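Abenezer Feyisa
10/14/21

1/ Desk drawer audit, part two. Black square tray, three compartments: two small on the left, one full height on the right. Two rolls of white tape and one snack still to be assigned.
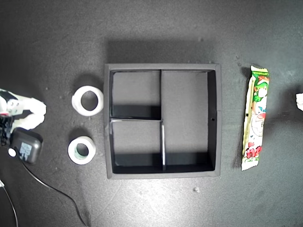 2/ Tape. The upper roll is the larger of the two. One roll per small compartment, if the diameters allow. I'll measure before committing.

3/ Snack. Long and narrow, so the tall compartment is the only candidate. Houda Naciri says food doesn't belong with stationery. Noted.

4/ Drawer clearance is 134 mm. Dividers stay as they are until December.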